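Section 4. Running the block-sorting demo on open day

I wrote this part after our September open day in Gadstead, when I ran the demo from the morning doors to mid-afternoon and learned plenty about what visitors do to a tidy table. Aino Hyvönen wrote the sections before it, so if you haven't bolted down the arm and done the safety check in Section 3, go do that first. I'll wait!

Before the doors open

1. Switch on the controller and let it warm up. Ours likes a good long coffee.

2. Put the board on the pegboard table and fasten it down. Give it a firm push with your palm. If it slides at all, tighten up and push again. I skipped this once at Poltham and spent an hour wondering why every pick landed a finger's width off.

3. Load the program called OPEN DAY and set the speed to 40. The arm can happily go at 80, but at that speed people step back and stop asking questions, and the questions are the fun part.

CAUTION: Never raise the speed while anyone is leaning over the table. Press pause, ask them to step back, then change it.

4. Run the home move with the board bare. Keep one hand near the stop button the whole time.

Laying out the blocks

5. Set the blocks out in loose rows with plenty of bare wood between them. The gripper needs elbow room, and so do small visitors who want to point at things (they will also touch things, just so you know).

6. Keep the two stars well apart. Same goes for the two cylinders. When someone calls out "the red one!" you get to ask "which red one?" and there's your whole talk about shape and color, right there.

7. Park the arm at the far right corner, up beside the green cylinder.
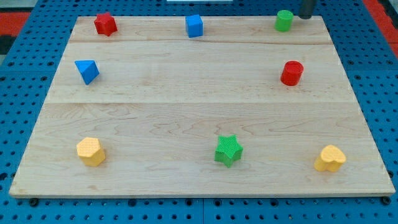
Fig. 4-2. Starting layout, with the arm at the far right corner.

NOTE: The hexagon goes at the near left and the heart at the near right. Both are yellow, so they make a nice second round once your crowd has got the hang of the stars.

With visitors at the table

8. Let a visitor name a color and a shape, then tap the matching button on the tablet. Wait for the arm to stop before you take the next request.

9. If a pick misses, press pause, put the block back by hand and press resume. Don't restart the program in front of a crowd, it takes forever and they wander off to the Kudier stand.

10. Every so often, straighten the layout. Melur Oei likes to do it after each group. I do it when the heart starts looking crooked.

At the end of the day, send the arm home, switch off at the controller and put the blocks back in the Nugroho case. Packing the arm itself is in Section 5.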